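Stop Rewriting the Planner

I've been writing robot software for 9 years, and I have an opinion that loses me friends at lunch: most teams spend far too long on the planner and far too little on the dull code that tells you what the planner was thinking.

Take our steamed bun task. Two arms, a steamer, a plate, a glass lid. On a whiteboard it's a kid's puzzle. Last November we had 700 logged runs of it and a folder of failures that everybody explained differently. Mwangi Owino blamed the grasp code. I blamed calibration (I always blame calibration).

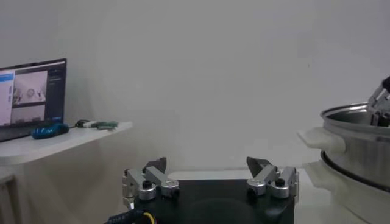 So I gave up on new features for a while and built a replay tool. We call it Stilto. It lines up every camera with the joint states and the planner's current goal, all on one clock, and lets you drag back and forth through a run. That's the whole thing. The first version was ugly and took me a Thursday and most of the night after it.

What it showed was embarrassing. In 19 of the worst runs, the wrist view reaching the planner was older than the arm pose it got paired with. The planner was making perfectly good decisions about a place the gripper had already left!
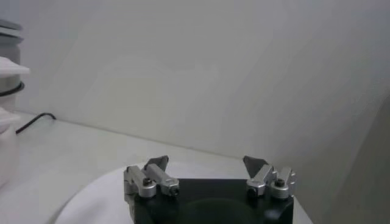
We could have tuned cost weights until spring and never touched that. I know because we'd been doing it. Every tweak helped a little on one run and hurt on the next, and we took the noise for progress.

I also think people are too quick to throw learning at a contact problem. Lowering something soft past a metal rim needs a slow approach and a sane stop condition. Get the timestamps right and plain control code will take you a long way.

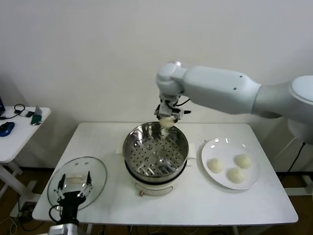
Jolien Meijer thinks I'm being unfair, and that a decent learned policy would have soaked up the delay without any of us noticing. Maybe so. But I'd want to notice! A delay that gets soaked up today is still in there when someone swaps a camera driver, and then you're debugging two things at once.

My ask is pretty small. Before your team starts planner number 2, give one person the time to make the old one's runs easy to look at. Let them be picky about clocks and file formats. 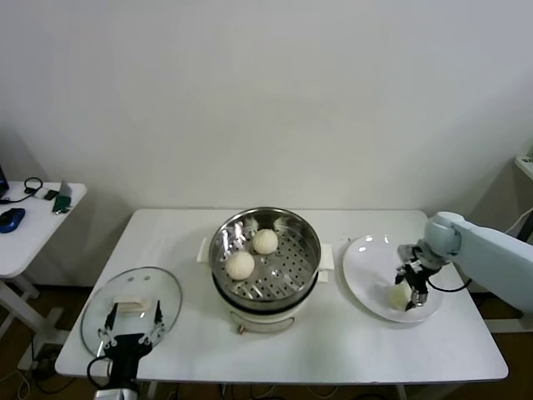
Two buns in the steamer, a third in the gripper over the plate.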